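Visit report: Kirkon data collection floor, Aug 27, 2018

Prepared by Gwendolyn Brannigan for the handling group at Trendwood. Host on site was Wim Claeys. Sepehr Daneshvar ran the recording station, and Ans Postma took us through the review side.

## Purpose of the visit

Trendwood has a pilot open for sorting mixed household returns. Kirkon has offered to train a policy on our items, using their own base set of demonstrations plus a smaller set recorded on our goods. Jelle Jacobs asked me to find out how the base set is made, what a single example costs in operator time, and how much of it would carry over to our cell.

## Recording

An operator drives the arm by hand through a complete task, and the system logs joint positions, gripper opening and camera images on one clock. One pass is one episode. The base set stood at 3164 accepted episodes on the day of the visit. Claeys said the tabletop tasks are deliberately plain: approach a container, close on it or on its lid, move, release, return to rest.

Most of our time was spent at the tabletop station. The objects are everyday goods and toys spread over a white table, and only a few of them matter to any given task. The rest are there as distractors and stay in the log. In the episodes we watched, the gripper approaches from above with the fingers pointing down, and the operator is asked to slow down over the last stretch before contact. Daneshvar considers that stretch the most valuable part of the recording and the part new operators most often rush.

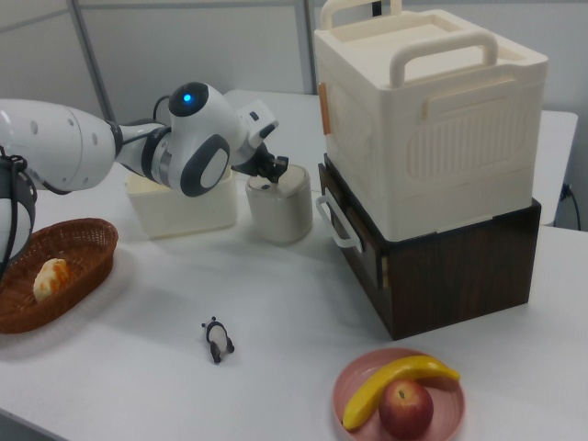
## Review and labels

Each episode goes to a reviewer, who sees it at double speed and assigns one of six codes. Two of the codes mean accept. The others cover wrong object, dropped object, operator hesitation and sensor fault. Postma keeps the hesitation episodes in a separate store and does not delete them. Kirkon has used them to train a stop signal and may use them again.

Rejected episodes are not repaired. Trimming was tried in January and dropped after the trimmed files caused timing errors in training.

The text label is entered before recording and checked afterward. Labels name the object and the target, in a fixed word order. I asked whether free wording would be better for our staff, who will be typing requests at the cell. Claeys would prefer to add variants by script later and keep the recorded label strict.

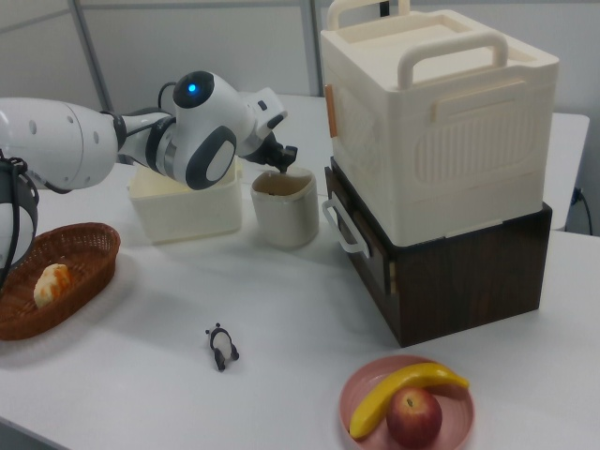

Our main concern is rim contact on small open containers. Trendwood handles a lot of cups and tubs in returns, and the present cell uses suction, so we have almost no usable data on fingers entering an opening. Kirkon does record that case: at the tabletop station the fingertips go just inside the rim of a small white cup, with taller storage boxes standing on the right side of the table. Clearance is small, and an offset that would be harmless on a box side would push a cup over. Daneshvar suggested recording this as its own task with the start position varied on every pass.

## Transfer to our cell

The base set was recorded with two-fingered grippers. Our cell would need the same type, or the wrist data loses most of its value. Jacobs should check the Jansen mounting plate against Kirkon's drawing before anything is ordered.

Kirkon's estimate for our goods is 444 new episodes for a first test and up to 1000 for the full pilot. Their training software, Ukamton, accepts both sets in one run, with a weight on each. The weight is set by trial. I asked for a written method and was told there is none yet.

## Open points

- Lighting. Kirkon's table and partitions are pale and evenly lit. Our cell has a dark belt.
- Ownership of episodes recorded on Trendwood goods. Claeys will send draft terms.
- Operator training. Postma recommends two of our own people, trained at Kirkon, over hired operators.
- Storage format. Sample files requested from Daneshvar, including rejected ones with their codes.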